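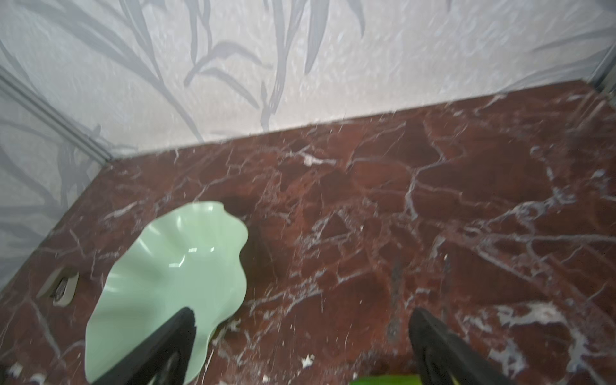

Attachment 1: the worktop and the corner by the wall panels, green dish left where it usually lives.

Ticket 77 - Cloudy patches on red marble worktop
Product: Stastard stone sealer
Status: Closed
Opened: August 30, 2018

Customer message

Hello there,

I hope I've come to the right place, as I wasn't sure if this was one for you or for Robichaud, who fitted the worktop for us. It's a dark reddish-brown marble with white veins all over it, and we love it to bits, but I've started to fret about the whiter, cloudy areas towards the front right. I put your sealer on at the start of August, the first time I've ever done it myself, and now I can't for the life of me remember whether those patches were always so milky!

My husband says they're part of the stone. My sister says I've left the sealer on too long. I've wiped it over with warm water and a soft cloth, and then (I'm a bit ashamed of this) with a splash of Mustus kitchen spray, and neither made a scrap of difference. The shine also seems to come and go depending on where you stand, which may just be the window.

While I'm here, is it all right to keep a dish on it permanently? Mine is a pale green one with a wavy edge, for keys and rings and so on, and I'd hate to find a mark underneath.

Many thanks for your patience with a long email.

Reply from Colton Lapointe, customer care

Hello, and thank you for such a thorough message - it really does help. What a lovely stone, and the leafy grey pattern on the wall sets it off beautifully.

I can't tell sealer haze from natural veining in a photo, I'm afraid, so could I ask you to try a few things?

1. Shut the curtains and shine a torch low across the cloudy area. Veining sits in the stone and keeps its shape as you move the light. Haze looks like a smear on top and often shows the sweep of the cloth.
2. Run a clean, dry fingertip over a white patch and then over a dark one. Leftover sealer usually feels a touch draggy.
3. If it does drag, put a little fresh sealer on a patch the size of a saucer, wait two minutes and buff it off with a dry cotton cloth. Please don't scrape at it.

I'd give the kitchen spray a miss from now on. Some of them contain citric acid, and marble doesn't care for it. Plain water with a drop of washing-up liquid is plenty.

The dish is fine to stay. Lift it when you wipe down, and pop some felt pads underneath if the base feels at all rough.

Customer message

Hello Colton,

Torch done, with much laughter from the rest of the house. The white parts stayed just as they were, but there was a faint swirl over the top of them that I'd never have spotted otherwise! It dragged a little under my finger too. I did the saucer-sized patch as you said and the swirl has gone from there. The white is still white, so my husband is being unbearable.

May I do the rest in one go? I have almost 200 ml left in the bottle.

Reply from Colton Lapointe, customer care

You were both right, then! Work in small sections so it never dries on you, and that will be more than enough. Leave the surface overnight before the dish goes back. I'll close this for now, but just reply here if the swirl returns and it will open up again.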